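Clirer Household Power Strip Records

Version 4
Maintained by Kári Stougaard and Saron Dinsa

Summary

Clirer is a set of 793 written records of power strips and extension leads in ordinary use. Each record covers one strip in one position: what it rests on, how its switches are arranged, where its cord runs and what is plugged into it. The records were made in homes and shared studios in Plellcombe. They are meant for people who work on storage, desk layout and cable tidying, and for anyone who needs plain-language wording for a very common object.

The set holds no electrical measurements. It should not be used to judge whether a strip is safe.

Contents

records.csv - one row per strip, 793 rows
rooms.csv - one row per room, linked by room_id
terms.txt - preferred wording and accepted variants
changes.txt - changes between versions
images/ - stills for a subset of rows, linked by record_id

Text files are UTF-8. Fields are separated by commas and free-text fields are quoted. Empty means not recorded. The word "none" means someone looked and there was nothing to record.

Fields in records.csv

record_id: integer, never reused
room_id: integer
support: floor, desk, table, shelf, wall-mounted, hanging, other
covering: what lies between the strip and its support, if anything (cloth, paper, mat, none, unclear)
body_colour: free text, everyday colour names
accent_colour: free text, for buttons and socket panels where they differ from the body
switching: single, per-outlet, none, unclear
orientation: parallel, perpendicular or diagonal to the nearest edge of the support
hang_point: tab, loop, keyhole, none, unclear
loose_cable: yes or no, for any cable lying within a hand's width of the strip
notes: free text, 3000 characters at most

How the records were made

Recorders worked from a printed sheet in January and February. Strips were recorded where they lay. Nothing was unplugged, straightened or dusted first. Dineo Molefe wrote the sheet and tested it on 50 strips at the Drudari studios before the main round. Those 50 rows are kept in the set and carry the value "pilot" in the notes field. The pilot sheet had no covering field, so it is empty for those rows.

Colour was recorded under the room's own lighting. White, off-white and cream are not reliably separated. Use them as one group unless the notes say otherwise.

Wording

"Power strip" is the preferred term. "Power board", "power bar" and "multi-outlet" are accepted variants and map to it in terms.txt. "Extension lead" is kept for a single outlet on a long cord. "Button" is used for any switch pressed with a fingertip, including rockers - the distinction could not be made consistently from the sheets.

Socket panels are described by colour and shape only. Plug standard is not a field.

Strips with coloured parts

Most queries so far concern the accent_colour field. It is filled in only when the buttons or panels are clearly a different colour from the housing. Strips with a button beside each panel are entered as per-outlet. The button-to-panel pairing is assumed from position and was not tested by pressing anything.

A typical entry of this kind has an off-white body, light blue accent, diagonal orientation, loose_cable yes. Covering is "unclear" wherever a sheet and a smooth tabletop finish could not be told apart.

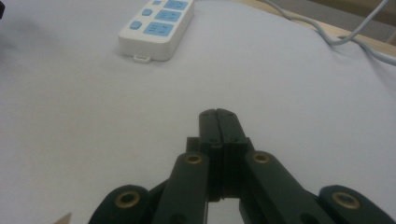
Gunnlaugur Ásgeirsdóttir wrote that the per-outlet value ought to be split in two, as a strip with a row of small buttons down one side takes up more width on a desk than one with the switch built into each outlet, and width was the thing she needed for drawer planning. The request is accepted in principle. The present sheets do not hold enough detail to split the older rows, so any new value would apply to new records only.

Known problems

- hang_point is under-recorded. A tab lying flat is easy to miss and is hidden altogether when the strip is pushed against a wall.
- loose_cable does not say which device a cable belongs to.
- Rows from the Lucero building use "bench" for both desks and tables. All were mapped to table.
- Orientation is empty for strips on round tables.

Corrections

Send the record_id, the field and the proposed value to Preben Bach. Corrections without a record_id are held until the row can be found.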